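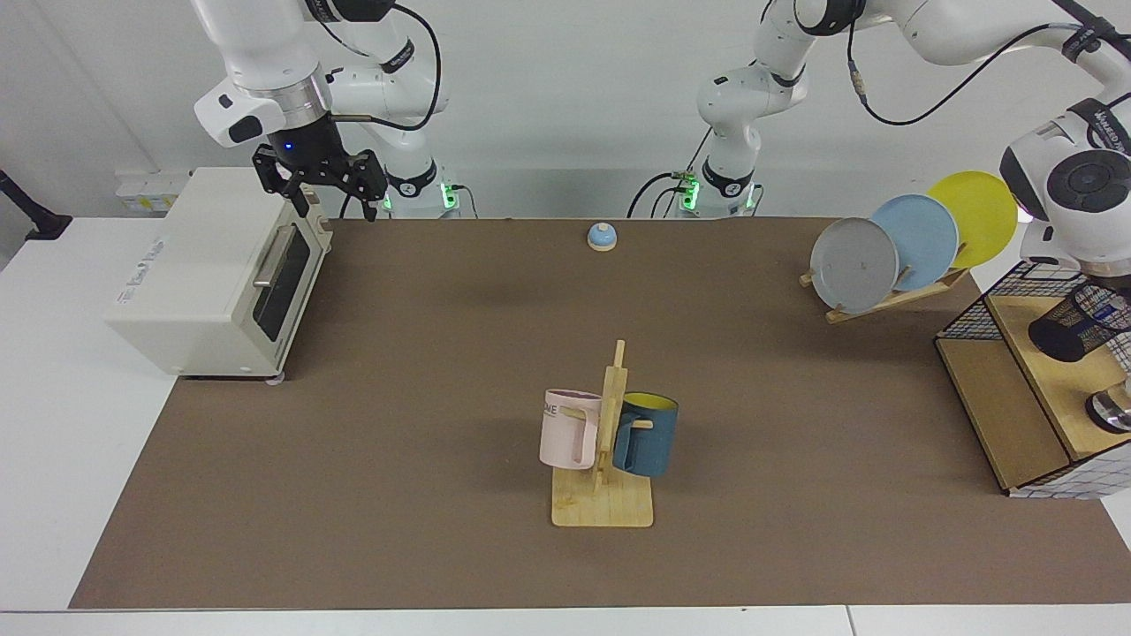
# The Little Table at Hemport

*Page put up 01/04/2024*

Welcome, and come on in! Quite a few of you have written to ask about the table, and in particular about the toaster oven, which seems to have made more friends than anything else we own, so I've finally sat down to give it a page of its own. I meant to do this in December, when the evenings were long and I had no excuse at all, but then the holidays came along with all their baking and visiting and washing up, and you know how that goes.

For anyone who's new, Hemport is the building, and the table is in the back room on the ground floor, on the side facing Lastov Street. It gets the morning light until the laundromat across the way takes it away again. People come through for one reason or another all week, and sooner or later most of them want something warm on a plate, which is how the whole business got started.

## The toaster oven

I'll begin with the star of the show. It's a cream-white thing with a dark glass door and a silver bar of a handle across the top, and it stands at the left with its front turned toward the right, so the door opens toward the middle of the mat and not toward your elbow. We tried it every other way first. Facing straight out, it was forever in the way of whoever was standing there, and facing the wall was somebody's idea of a joke (mine, I'm afraid, and it lasted one afternoon).

It came from the closing sale at Mateos, the old housewares store that used to be on the corner, and I paid 38 dollars for it. I'd gone in for a sieve. I have a great soft spot for that color, somewhere between milk and butter, and I stood in the aisle pretending to think it over for much longer than I needed to. The sieve never did get bought, and I still strain things through a dish towel like my grandmother did.

What does it make? Cheese toast, mainly. Slices of leftover pie, a baked apple if you have the patience, and a very decent small pan of cornbread that wants 20 minutes and then a bit of leaving alone. It isn't big, and you learn to think small with it, a single tray at a time, and I've come to like cooking that way. At home I fill the big oven to the top rack just to feel I'm getting my money's worth, and then we're eating casserole until the end of the week.

A few people have asked how I keep it so clean. The outside gets a soft cloth with a little dish soap in warm water, then a dry one after it, always with the plug out and the oven stone cold. The crumb tray I shake out over the sink on whatever day I remember. For the glass I use baking soda mixed to a paste, left on while I do something else, and wiped off with a good deal of muttering.

## Along the back of the table
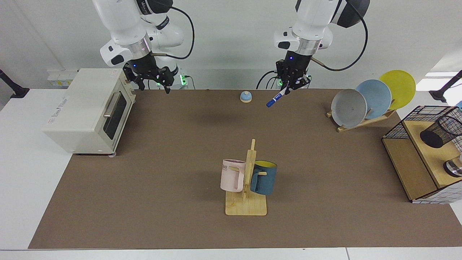
*The toaster oven on its side of the mat, and the blue-capped marker over on the right.*

The marker has a job, I promise. It's for labels. We're great believers in labels at Hemport, having once spent an entire lunch hour arguing over whether a jar held cornstarch or powdered sugar, with each side refusing to be the one to taste it. Now everything gets masking tape and a word or two, and the day it was opened if the writer is feeling thorough. I like blue for this. Black looks stern on a jam jar, and red makes everything look like a warning.

The cap goes back on after every use. I say so cheerfully, and often, and I've been told I also say it in my sleep. I bought a box of markers when we set up the shelf and I'm determined that this lot will see us through to the end of the year.

The mat under it all is brown and plain and covers most of the white tabletop, with just a bit of white left showing around it. I had my doubts about brown. I'd wanted something with a pattern, a check or a nice stripe, but I was outvoted, and I've come around to it completely. Toast crumbs don't shout at you from a brown mat the way they do from a white table, and pale things look very handsome against it.

## The bell

Oh, the bell! It's a small service bell, the sort you'd find on a hotel desk, with a blue dome and a round wooden base, and it likes to live toward the back, midway between the oven and the plates. I found it at the Narard flea market in a shoebox of odds and ends. The seller wanted more for the shoebox than for the bell.

The idea was that you'd give it one tap when your toast was ready, so that anybody waiting in the next room would know to come along. One tap, mind you. Children visiting with their parents see it differently, and there was a rainy Saturday when I believe I heard it 70 times before lunch. I didn't have the heart to put it away. It has such a bright, pleased sort of sound, and you can't really be cross with a person who's made it ring, though by the end of that morning I was giving it my best effort.

It's also, I've noticed, the thing people reach for while they're talking. They'll come in with a long story about the bus or their sister's wedding, and a hand goes out, and *ding*.

## The plates

The plates stand in their rack on the other side, near the little shelf unit, and I'd recommend a rack to anyone with a small table and a lot of callers. We used to stack them flat, and the one you wanted was always at the bottom, so you lifted the whole pile with one hand and fished with the other and hoped. Upright, you just take one. They've had a mixed life, our plates, some handed down and some picked up here and there, and I couldn't tell you the maker of a single one.

If you eat from one, please wash it and put it back when it's dry. If you chip one, tell me. I won't be upset, I only want to know before I hand it to somebody with a slice of pie on it.

## A few odds and ends

Somebody asked whether the oven and the kettle can run together. Not here, please, as the wiring in this building is older than I am and not nearly so easygoing. Warm your toast first, then boil your water.

Somebody else wanted the cornbread recipe, and I'll put it up as soon as I've managed to measure anything. I make it by eye in a dented pan, and every time I try writing it down I find I've already poured the milk.

The old version of this page is gone, by the way, the one with the story of the table itself. It came to us in 2000 from a school that was clearing out its art room, and it took a great deal of scrubbing to get the paint off the legs. I'll try to write that one up again before the summer. In the meantime the back room is open in the mornings, and if you bring your own bread we'll find you some butter.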